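Teaching by hand, week two: dishes

I have now spent more hours putting plates away for a robot than I ever spent putting them away for my family, and my mother would like a word about that.

For anyone new: I've been collecting demonstrations for a policy that is supposed to sort and stack tableware on an ordinary kitchen counter. I do it with a hand-held gripper, so there's no arm in the room while I'm working. I hold the thing, I squeeze, the fingers close, the camera on it records everything, and later all of that gets turned into something an arm can try to follow. Last spring I was doing the same sort of job through teleoperation, sitting at the Heywood rig with a leader arm and a monitor, and I'd get through maybe one decent episode in the time it now takes me to do a handful. I don't miss it! My shoulders really don't miss it.

The plan for this batch (I call it Gover, the folder had to be called something) was 200 episodes. Pick a dish, move it, let go, back off. Easy, right? I do this with my own two hands every night while thinking about something else entirely.

Well. The first thing you learn is how much your hands cheat. When I pick up a plate normally, my thumb goes on top, my fingers slide under, and if it starts to slip, my other hand is already there. With two fingertips and a rigid body behind them you get none of that. You have to come at the rim so that one pad ends up on each side of it, and you have to do it at an angle where the bulky part of the tool isn't going to plow into the bowl next door. I spent most of the first morning just working out approaches to the big bear plate.

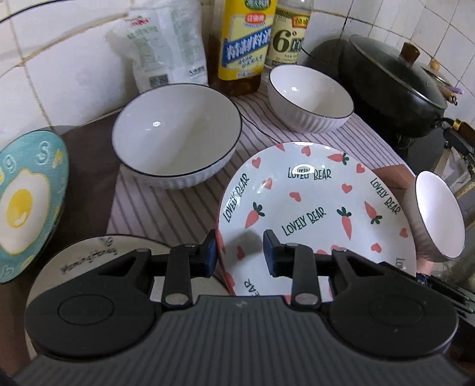
I started out far too careful. My early episodes have these long hovering pauses where I'm lining up, changing my mind, lining up again, and you can practically hear me breathing. Kristine Cabrera, who trains the models and has to live with whatever I hand her, watched a few and asked me very nicely if I could please commit to something. A pause in the data is a pause the robot learns. If I dither at the rim for three seconds, then the arm is going to dither at the rim too, possibly forever, because a policy that sits still and sees the same picture again has every reason to keep sitting still. So now I plan the move before I hit record, go in at one steady speed, and if I miss, I miss.

Misses turned out to be a whole discussion. My instinct was to throw out any episode with a fumble in it. Kristine wants some of them kept, as long as I recover in the same take: bump the rim, back up a little, come in again, finish. Her reasoning is that the arm will certainly bump the rim, and if it has only ever watched perfect grasps, it'll have no clue what to do next. What she doesn't want is me bumping the rim and then shoving the plate into place with the side of the tool. (I did that a lot. It works great. It's apparently a terrible habit to teach something with motors.)

Then there's the clutter question. I got into this thinking I should clear the counter completely and make everything nice and simple. We tried that back in March with the Zelitz set, cups only, bare table, and the policy looked wonderful until we set a kettle down near it. After that it went for the kettle. So for this round the bottles stay where they live and the pot stays on the stove, and I shuffle the dishes between episodes so it can't just memorize where the big bowl goes. Some layouts get lots of dishes, some get very few.

Bowls, by the way, are their own little world. Right side up is fine, you go over the edge with one finger inside and one outside and squeeze. Tipped over is another matter. The rim is now standing up at you like a wheel, and if you pinch it in the wrong spot the whole thing wants to roll out of your grip, and you end up chasing it across the cloth. What finally worked for me was coming in lower than felt natural and waiting a beat after closing before lifting. I know, I know, I just said no pauses. Kristine allows that one.
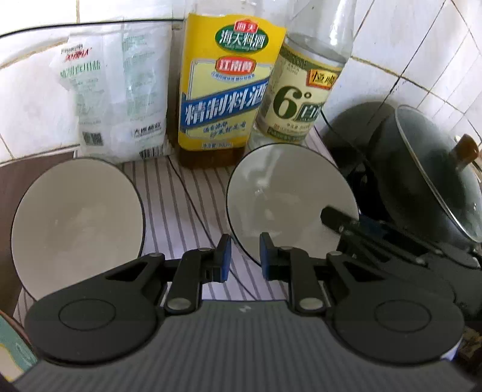 Two tipped bowls and an open gripper, over the striped cloth.

A few practical notes, mostly so I can find them again:

Rest your wrist. The tool isn't heavy for the first ten minutes. By episode 40 it is very heavy, and your lifts get lower and sloppier without you noticing. I switch hands, or stop and drink something.

Keep your free hand back. I'm bad at this. I hover, ready to save a bowl, and then there are fingers in the footage.

Open all the way before you leave. If the fingers are only partly open when you back off, one of the pads will catch on the rim and drag the dish along with it. I lost an entire run of otherwise lovely episodes to that, and I only noticed when I was going through them at the desk with a sandwich.

Say the task out loud before each take. It sounds silly but it stops me from starting on the plate and wandering off to a bowl.

File naming, since two people asked after the last post: I just number everything straight through across all the batches and never reuse a number, even for takes I delete. I'm at 2214 right now. Episode 422 is still my favorite, from the cup days, where everything went right and then I sneezed.

I've got most of the plates done, and the bowls need another session, mainly the small one, which I keep avoiding. After that Kristine starts a training run and I get to find out which of my bad habits made it through. She's also talking about mixing in the old teleop data from Heywood to see if the two kinds get along. I have my doubts, the speeds are so different, but I'd love to be wrong and not have all those hours at the monitor go to waste.

If you've done dishes with one of these and have a better trick for a bowl on its side, please leave it in the comments. I'm back at the counter tomorrow morning.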